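Folding and Putting Away: Questions We Get a Lot

What should I fold on?
Any table with a cloth over it will do nicely, and a pretty one makes the job more pleasant, at least in my house!
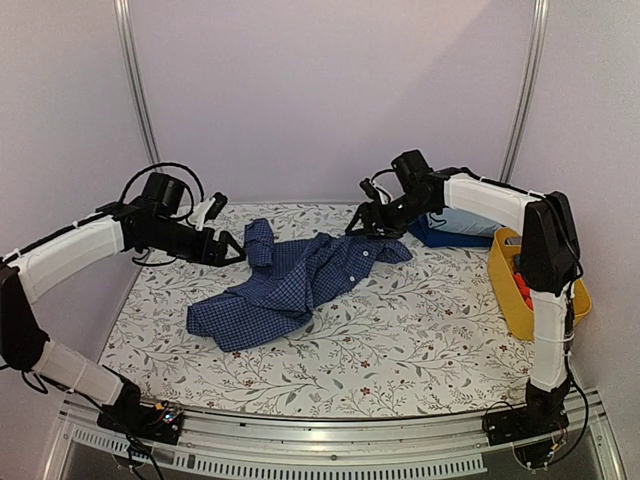

Blue checked shirt on the leafy cloth, still to be folded.

Do I have to iron first?
Please don't feel you must. Hermenegildo Tlapale, who has run our Brurkcombe laundry mornings through 77 sessions now, gives each piece one good shake and smooths it with his palms, hem first, 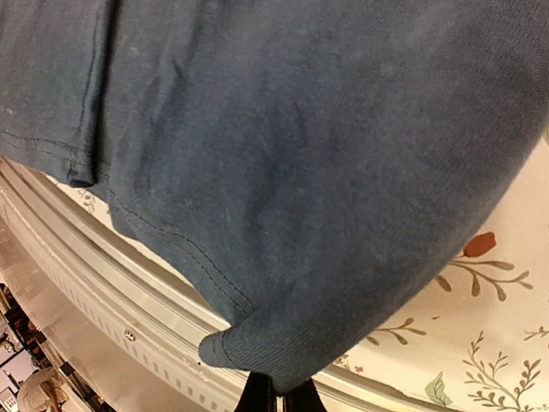 and then the sleeves, going out from the middle so the creases have somewhere to go. Knits like to be coaxed (never tugged), so take your time with those.

Which buttons should I do up?
The top one, the middle one and the last. That holds the front straight while you turn the sides in.
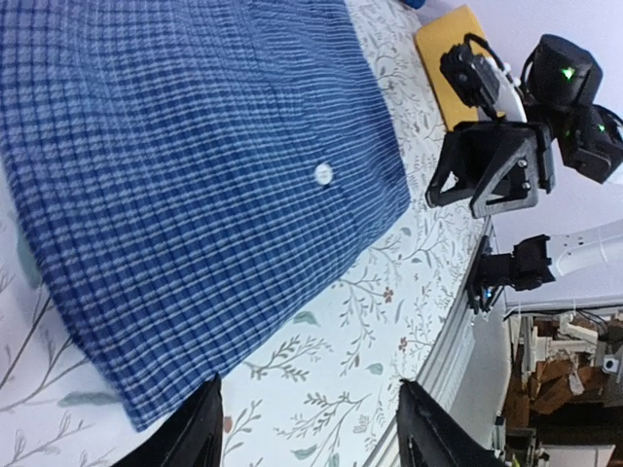 How high can I stack folded shirts?
Keep it to a height you can lift with both hands, with the heavier ones at the bottom.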